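About Griffiths

Griffiths builds and sells the Usis gripper kit, a two-finger hand with a small wrist camera for tabletop robot arms. We also set up the kit on site and train the people who will run it. Our shop is in Bredmont, and a second bench for repairs and returns is in Clemham.

The company was started by Meinrad Marti, who had been fixing packaging equipment and kept getting calls from schools and small labs. They owned an arm but had no good way to pick things up with it. Maricruz Bermúdez joined the next spring to write the software. She still answers most of the support mail.

What we sell

The Usis kit comes in one box. It contains the gripper, the wrist camera, a mounting plate, cables and a printed setup guide. The price is $679, and that covers the first set of spare finger pads. Adapter plates for other arms are sold separately. If your arm is not on the list, send us the bolt pattern and we will tell you whether we can cut one.

The software runs on an ordinary laptop. It shows the camera view, moves the fingers and records each pick so you can play it back later. Updates are free for 3 years.

What we do on site

A setup visit takes one working day. We mount the hand, line up the camera and run practice picks with your staff. Each person gets 60 minutes at the controls. After that we leave the settings file with you and keep a copy in Bredmont.

How we test

Every kit goes through 400 picks before it ships. Toy food is a regular part of the test set. The shapes are uneven, and a part that holds a square block well can still lose its grip on a curve. The toy bananas are held low, near the base, with the tips pointing up past the fingers. Any kit that drops a piece goes back to the bench and starts the count over. 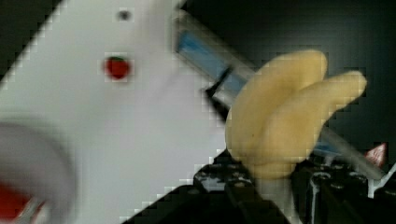 Repairs and returns

Send repairs to Clemham with the form from your box. Worn pads do not need a form. Kits can be returned within 60 days if the mounting plate has not been drilled.

Visits and contact

We are open to visitors in the afternoon. Please write first so that a bench is free. Schools can ask Maricruz for the lesson sheets, which were last revised in March. For orders and adapter plates, write to Meinrad.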